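Booking a shared study table at Ferholm Library

Tables on the second floor may be reserved by any member holding a valid Ferholm card. Each booking lasts up to 4 hours and may be renewed once on the same day, provided that no other member is waiting.

To make a booking, sign in to the Cita reservations page with your card number and PIN. Choose the floor, then the table, then the starting time. A confirmation code will be sent to you. Please keep this code until your booking has ended.
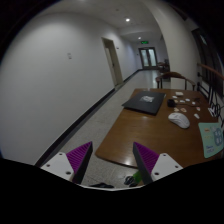

Shafiq Wanigasekara wrote to ask whether a booking could be passed to a colleague. It may, if both members are named on the Cita page before the starting time.

Tables not claimed within 15 minutes are released. To cancel, open your booking, select Withdraw and enter the code. Members without internet access may book at the Uddin Desk or by telephone on extension 2423.

Groups needing more space should apply for Room 112, using the form kept at the desk. Applications for March must be received before the end of February.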